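Dernitz Robotics Course, Unit 14
Handout: Task controllers, or how to get a piece of fruit out of a fridge

Welcome back, all of you, and I hope the Tivomel simulator behaved itself over the break. Up to now we have mostly asked the robot to do one thing at a time: move a hand here, close the fingers, look at this patch of table. In this unit we string those pieces together, and I'm afraid that is where the bulk of your debugging hours will go (mine certainly did!).

Our running task is a short one to say aloud. Take a fruit from the upper compartment of the refrigerator and put it in the yellow basket on the table beside it. The task controller, which in our stack is a Grivska tree, breaks this into reach, grasp, withdraw, carry, release and return. Each of these is a node, and each node reports running, success or failure to its parent a hundred times a second (the tick rate is set to 100 in the config file, so please leave it alone until you have read section 3).

1. Grasping inside a compartment

The reach node needs two things from perception: a pose for the fruit and a keep-out shape for the fridge. Students nearly always spend their effort on the first and forget the second. A strawberry is small and soft, but the ledge and the frame round the opening are neither, and the planner has to get a whole wrist past them, going in and coming out again.

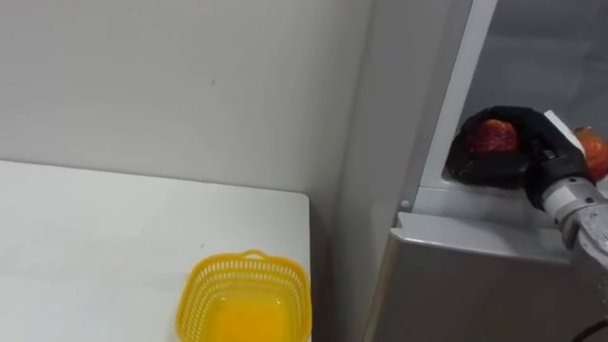
Figure 1. Strawberry in the gripper, inside the upper compartment. The basket is on the table to the left.

Notice how much of the target the fingers cover once they have closed. If your detector keeps running on the head view at this point, its confidence will drop, and a naive tree will decide the fruit has vanished and start the reach all over again. The cure is to hand over responsibility. After the grasp node succeeds, we stop asking the detector where the fruit is and attach it to the hand in the world model, so that it travels with the hand until release. There may well be a second fruit close by, too, so do give every detection its own identifier, or your tree will happily swap one for the other.

2. Carrying

Once the hand is clear of the fridge, the carry node takes over. We plan this part in two stages, first up to a safe height and then across to a point over the basket. 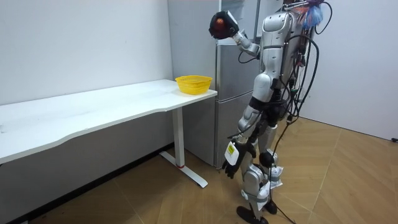

The safe height is worth a little thought. Set it too low and the forearm may catch the rim or the table; set it too high and the elbow gets near its joint limit, which makes the planner slow and rather fussy. My own habit is to begin high and bring the value down in small steps in simulation, saving the log each time. In the Dobre log that goes with this unit, the carry node starts at tick 812 and you can follow the height from there.

3. Release and return

Opening the fingers is easy. Knowing that you may now forget the object is harder, and the release node should report success only when both the finger positions and a fresh look at the basket agree. After that the return node brings the arm down to its resting pose beside the body.

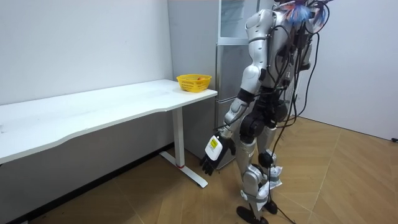
Figure 2. Arm lowered, with an orange-red fruit in the basket.

A state like this one is what your final check should be able to recognise by itself: something round inside the rim, and a hand well away from it. Write that check as a separate node at the root of the tree, please, and don't tuck it into release. You will want to call it at the start as well, so that the tree can tell whether the basket already has something in it.

Exercises for this week

Load the Dobre log (3,923 ticks) and mark the tick at which each node hands over to the next.

Remove the attach step after grasping, run the tree in Tivomel and write a paragraph on what the reach node does.

Add a fallback branch for a failed grasp. Two attempts are plenty, after which the arm should withdraw and stop.

Bring your trees to the next lab on a memory stick or push them to the course server, whichever you find less bother.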